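Section 7. When the cell picks up two boards and calls it one

7.1 What the fault looks like

The Trestside kitting cell stops with the message DOUBLE PICK SUSPECTED. "Suspected" is the software being polite. It usually means a board has been lying on top of its neighbour, and the gripper has gone for the lower one with every confidence.

The wrist camera finds a board by its outline and centre hole. Two overlapping boards offer it one large, odd outline and a choice of holes, and it will choose. Connectors and standing capacitors then catch on the board above, and the force limit trips. 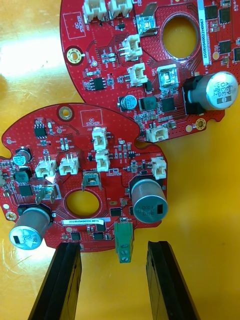
Glare makes matters worse. A shiny surface throws the lamp straight back at the lens, and the edge finder is very fond of a bright patch. Tilt the lamp before you touch any camera settings. Nipon Srisuk once spent a whole shift in the exposure menu and would like others to benefit.

CAUTION: Do not free a caught board with the arm enabled. The fingers may close again when the force reading drops, and they do not distinguish between a board and a thumb.

7.2 Clearing the fault

1. Press the stop button on the Pisar pendant. Wait for the drive light to go out.
2. Check where the second arm has parked. It stops when the first one does, though seldom anywhere convenient.
3. Support the lower board by its edges and lift the upper one straight up. Do not slide it. Sliding shears off small parts that you will not find again.
4. Set both boards aside for inspection, including the one that looks fine.
5. Look between the finger pads for solder crumbs or bits of plastic.
6. Follow the arm's cable with your eye from end to end. Any loop lying on the table must be clear of the trays and the next move.
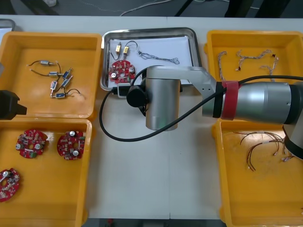

7. Lay the remaining boards flat with a clear gap between them. Loose wires belong inside their own tray, ends included.
8. Set the speed to 10 per cent and run one pick with your hand on the stop button.
9. If the pick is clean, return to 100 per cent. If it isn't, go back to step 1 and be less hopeful at step 7.

NOTE: Fault 386 straight after a restart means the gripper has lost its zero. Open and close it once from the pendant. Switching the whole cell off also works, but you will then have to repeat Section 3.

7.3 If it keeps happening

Three double picks in one shift is no longer bad luck. Lock the cell off and tell Pichit Nilsuwan, who will ask for the fault log before he asks how you are. Do not raise the force limit to make the message go away - it does go away, and so do the connectors.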